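Sport & Leisure | Features | Grassroots

A ground that shares its grass

On a Wednesday evening in June the outfield at Clikuner Park is cut twice. The first pass is for the cricket club, which likes it short. The second is along the eastern side only, where the softball diamond overlaps the boundary and the ball needs to run true to a fielder standing on what would be deep midwicket on a Saturday.

Plaltville has had one public sports ground for as long as anyone in the town has been playing on it. The cricketers came first, then two football teams in winter, then a rounders league which folded and left its posts behind. Softball arrived when a handful of players who had been driving to Monstead every week got tired of the journey and asked the parish for a corner.

They were given the corner by the railway line. It slopes. A ball hit hard to left field runs downhill to the fence, and the ground rule is that anything reaching the drainage ditch counts as a double. Visiting teams complain about this for an inning or so and then start aiming for it.

The club now runs 3 sides: a mixed team in the county league, a women's team and a development squad for anyone over sixteen who wants to learn. Training is at half past six, games at seven. In high summer there is light enough for seven full innings. By the end of August the umpires carry a torch to read the scorebook, and most games are called after five.

Money is tight but not desperate. A season's subscription covers the pitch fee, league entry and balls. Bats and helmets are shared, apart from those of a few long-standing players who bring their own. The backstop was the one large expense. It was put up by Kwiatkowski, a fencing firm on the Monstead road, which charged the club for the posts and mesh and did the digging at cost. Before that there was a football net tied between two trees, and a good part of every practice was spent in the nettles looking for foul balls.

The pavilion is older than any of the clubs that use it. Cricket has the home dressing room and softball has the away one, an arrangement that suits everybody until both have a fixture on the same day. When that happens the softball players change at home and keep their bags in the dugout. Teas are cooked in the kitchen at the back, which has one working oven.

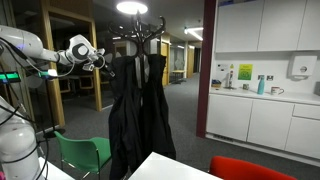 Sharing has its critics, and one regular on the cricket side, who preferred not to be named, said that the square was his worry and always had been. Spikes were banned on it years ago, he said, and most people kept to that, but a relay throw from the outfield does not stop at a rope and neither does the player chasing it. He would like the diamond moved 2 yards further east. He also said he had been to watch several games and enjoyed them more than he expected to.

The softball club has measured the ground and says the diamond could go east if the long jump pit were filled in. The pit has not been used for jumping in years, though it is popular with toddlers. The parish is looking at it and hopes to have an answer by March.

Meanwhile the fixture list is drawn up each winter at a single meeting. Cricket puts in its Saturdays and Sundays, softball takes its midweek evenings and bids for two weekends, and football argues about when the goalposts go back up. The list is pinned in the pavilion porch, and changes are written on it in whatever pen is nearest.

The biggest date for softball is the July tournament, when six teams come for the day and the whole field is given over to 2 diamonds laid back to back. Last summer it drew 300 people, counting players, which is a large crowd for a ground with one gate. The car park holds 100 cars. The rest line the verge down to the level crossing, and the club puts out cones to keep the farm entrance clear.

Games that day are timed at an hour, with no new inning after fifty minutes. The final is played to seven innings however late it gets. Monstead have won it more often than anybody else, and their supporters bring a brass bell which is rung for every home run — and last year for a well-judged bunt as well.

For newcomers the advice is simple enough. Wear long trousers if you intend to slide, as the infield is baked hard by midsummer. Bring water, because the outside tap is slow. Gloves can be borrowed from the box in the away dressing room, where left-handers should get in early. The first 3 sessions are free, and after that players pay by the evening until they decide whether to join.

Spectators are welcome at all games and there is no charge. The bank on the railway side gives the best view and keeps the sun until the last innings. Dogs should be on leads.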